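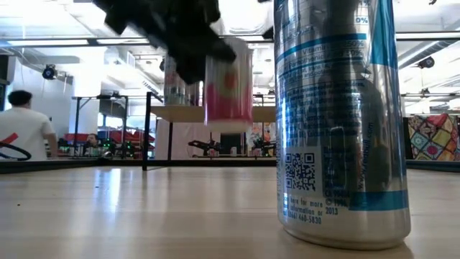 Orkero two-finger gripper: buying notes after 23 days

Rating: 3.5 of 5

We budgeted 3,000 dollars per station for the gripper, cable and mounting plate. The Orkero came in under that, but the spare finger set is a separate line on the quote and takes 17 days to arrive. Order it with the first unit.

Grip on beverage cans is good. A can is a fair buying test: smooth, curved and easy to dent. At the default force setting we dented several empties; at 20 percent we dented none and dropped one.

Cable routing is the weak point. The supplied lead needs slack at the table edge, and the clips are poor — plan for your own.

The Adano quote was lower, with no force control at that price. For mixed packaging I would pay the difference. For cartons only, I would not.

Firmware tested: the August release.

Clive Marsden, 2025-12-19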